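Home | Diary | Trips | Airports I Have Slept In | About

Print this entry | E-mail this entry

November, late evening, gate 30

I am writing this at the far end of the terminal in Kustura, where I have been sitting long enough to learn the cleaning schedule, and I thought I might as well put the time to use and get the trip down before it all runs together in my head.

The morning started so well! The little Gralolow plane out of Varow left five minutes early, which I don't think has happened to me since I was a student, and I had a window on the left side, so I got the lake and then the hills with the first snow on them. There were sweets before landing (the hard lemon ones, they still do that, bless them) and a cup of tea that was too hot to drink until we were already coming down. I had 90 minutes to change planes and I remember thinking that was plenty, I could have a proper lunch and maybe buy the good mustard.

Well. The board said delayed by 92 minutes, which struck me as a wonderfully exact number, and I rather trusted it for that reason. Then it was two hours, and then the number went away altogether and there was just the word. I asked at the desk and the young woman there was very kind about it and said the plane was still on the ground at the other end with fog all around it. I can't be cross with fog. I had my lunch (dumplings, a bit heavy, I'd have them again) and I bought two jars of the mustard, and then remembered about liquids and had a small panic until I worked out that I was already past security - silly of me.

What I do like about this airport, and I have said so in these pages before, is that they kept the old observation window when they built the new wing. You can stand there with your coat on and watch the cargo side, with the tugs going back and forth and the fuel trucks and the man with the lit wands walking out as if he has all night. I counted nothing, I just watched. An older couple shared their bench and their newspaper with me, and we agreed that trains are nicer but that you can't take one across the sea.

The voucher is for 117 in the local money, which bought a soup, a roll and a coffee at the Van der Linden counter, with enough left for a chocolate bar that I am saving. They are now saying almost midnight for boarding. My feet hurt, my phone is charging behind a potted palm, and I still have to write to the guesthouse and ask them to leave the key out.

More tomorrow, if I get there.
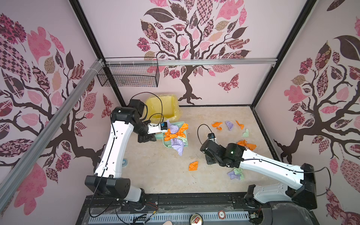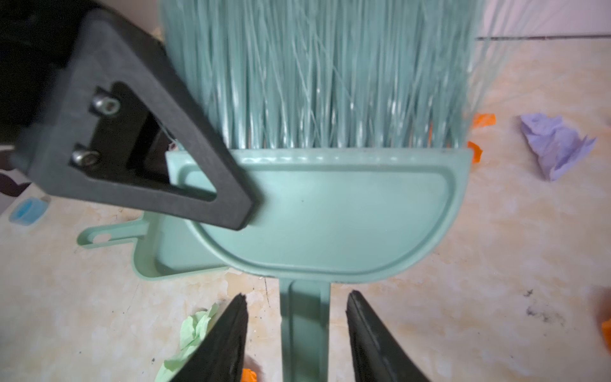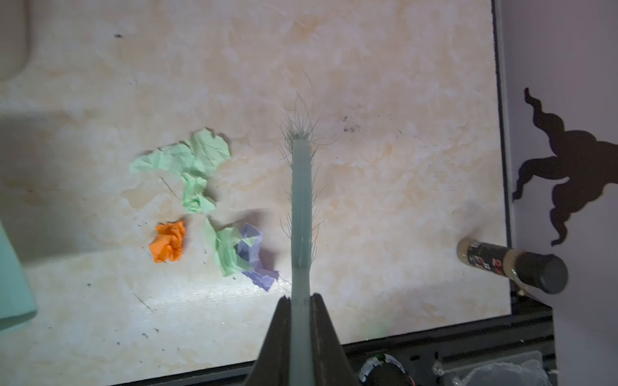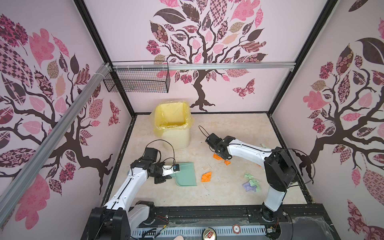

First and last: pink walls with patterned trees.

Last updated: November

Print this entry | E-mail this entry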